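Wurnby Household Textile Care Notes

A plain-text dataset of washing, drying, folding and storage notes for everyday household cloths

Maintained by Shazia Abbasi
Last revised: October 10, 2026

Summary

The Wurnby notes are 826 short written records on how people look after household textiles: tea towels, dishcloths, napkins, pillowcases, tablecloths, dusters and bath linen. Each record covers one kind of item in one household. The notes say what the item is made of, how it gets washed, how it is dried, whether it is ironed, how it is folded and where it is kept.

The notes were written by the people who do the washing. They are in English. Some were translated from Portuguese, and those are marked.

The set is meant for people who work on laundry advice, care labelling, domestic history or plain-language writing. It is small enough to read in full, and I would suggest reading a good part of it before counting anything in it.

What is in the folder

notes.csv holds the records, one per line, UTF-8, comma separated, with quoted text fields.
households.csv holds one line per household, with the water hardness band, the type of washing machine and whether there is outdoor drying space.
glossary.txt explains the local words used in the notes.
changes.txt lists corrections by version.
pictures holds the illustrations used in this file.

Nothing needs to be installed. The files open in any spreadsheet program. If accented letters come out wrong, set the import encoding to UTF-8 by hand. Older spreadsheet programs often guess something else.

Where the notes come from

There are three source groups.

The Sturnen group is the largest. It was gathered by post and email from households in and near Sturnen, using a two-page form. People could fill in as many forms as they liked, one per item. Most sent between three and ten.

The Conceição group was gathered in Portuguese, on the same form. I translated it and a second reader checked it. The original wording is kept in the field text_original. Where the two readings differed and we could not settle it, both are given in the translation with a slash between them.

The Dirkedum group is the smallest and the oldest. It comes from letters sent to a parish newsletter in reply to a request for laundry hints. The letters were not written to our form, so many fields are blank. We did not fill them by guesswork.

In all, 102 households are represented. One household in the Dirkedum group may have written in twice under different initials. The two are kept as separate entries.

Fields in notes.csv

note_id: a running number. Numbers from withdrawn notes are not used again.
household_id: matches households.csv.
group: sturnen, conceicao or dirkedum. The accents are left off in this field only.
item: what the writer called it, in lower case.
item_class: our own grouping. Values are kitchen, table, bed, bath, cleaning and other.
fibre: cotton, linen, cotton-linen, synthetic, mixed, unknown.
wash_method: machine, hand, boil, soak-then-machine, other.
wash_temp: in degrees Celsius as reported. Blank if not stated. "Warm" and "hot" are left in the text field and not converted.
detergent: powder, liquid, soap, soda, none, unknown. More than one value is allowed, separated by a semicolon.
drying: line, rack, tumble, radiator, flat, other.
ironed: yes, no, sometimes, blank.
fold: a short phrase in the writer's words.
storage: a short phrase in the writer's words.
text: the full note.
text_original: Portuguese text where there is one.
flag: see the section on known problems.

A sample record

note_id: 311
household_id: S-40
group: sturnen
item: glass cloth
item_class: kitchen
fibre: linen
wash_method: machine
wash_temp: 60
detergent: powder
drying: line
ironed: sometimes
fold: long way in three, then in half
storage: drawer left of the sink
text: I keep these apart from the ordinary tea towels and wash them without softener. Softener makes them smear. I iron them if I am ironing anyway. If not I pull them straight while damp and they dry well enough.

How the notes were prepared

Spelling was corrected only where the meaning was in doubt. Punctuation was mostly left alone. Brand names were replaced with the type of product in square brackets, such as [washing powder]. Names of family members and neighbours were replaced with the relation, such as [my sister]. Street names were taken out.

The item_class and fibre fields were coded by me from the text. A second reader coded 50 notes separately. We disagreed most often over cotton-linen and mixed, so treat those two values with care. For many uses it is simpler to join them into one.

Blank means the writer did not say. It does not mean no. This matters most for ironed, where people who never iron often do not mention it at all.

Folding and storage

The fold field gets the most questions, so it has a section of its own.

Writers were asked to describe the fold as they would to someone helping them. The answers range from two words ("in half") to a full paragraph. Long answers were shortened for the fold field and kept whole in text. The terms were not made uniform. "In quarters", "in four" and "half and half again" often mean the same thing, but "in four" can also mean four panels along the length, and the note does not always make clear which.

Square items such as napkins and dusters are usually folded edge to edge. A good many writers start by picking up one or two corners and giving the cloth a shake. Rectangular items are more varied. Tea towels are mostly folded lengthways first, so that they hang neatly over a rail. Tablecloths are often rolled, or folded on a different line each time so the crease does not wear through.
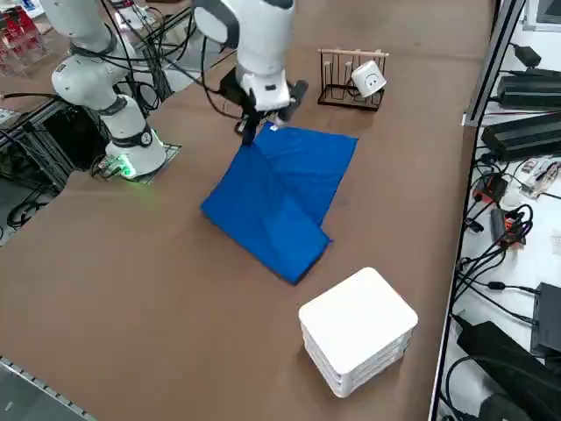 Blue cloth, one corner raised, with a diagonal crease.

Creases come up in the notes in two senses. Some writers mean the sharp line left by ironing a fold, which they may want. Others mean the unwanted marks left by drying in a heap. The glossary lists the words each group tends to use, but the only safe way to tell is to read the note.

Storage answers are mostly about drawers, shelves and airing cupboards. The Dirkedum letters mention chests and lavender bags more than the other groups do. The Conceição notes say more about sunlight and about keeping white linen wrapped.

Known problems

Records with a value in the flag field should be checked before use.

t: the temperature looks wrong for the fibre, for example a synthetic cloth at 95. It may be a slip of the pen. It may also be what the person does.
d: possible duplicate of another note from the same household.
p: part of the page could not be read. Missing words are shown as [unclear].
m: the note covers more than one item and could not be split cleanly.

Bath linen is thinly covered. So are babies' cloths, which we did not ask for by name on the first version of the form. Households with shared or launderette machines are few, and the notes should not be used to say anything general about them.

The notes record what people do. They are not advice. Several describe mixing cleaning products in ways that are unsafe. These have been left in the text with a bracketed warning directly after the sentence. Please keep the warning if you quote them.

Consent and removal

Writers in the Sturnen and Conceição groups signed a form agreeing to the notes being shared without their names. The Dirkedum letters were already printed in the newsletter, and the editor agreed to their reuse. Anyone who recognises their own note and wants it removed can write with the note_id. It will be taken out of the next version and listed in changes.txt as withdrawn, with no reason given.

Please do not try to work out who wrote a note.

Terms of use

The notes may be copied, quoted and adapted for any purpose, with credit to the Wurnby Household Textile Care Notes. If you change the coding of a field, say so and rename the field. The pictures are for use with this file only.

Version history

Version 2: Conceição group added. The fold and storage fields separated. Bracketed warnings added. The value soak-then-machine added to wash_method, which had been coded as other.
Version 1: Sturnen and Dirkedum groups only.

Corrections are welcome, especially to the translations. Give the note_id, the field and the wording you think is right. Corrections received by the end of January will go into the next version.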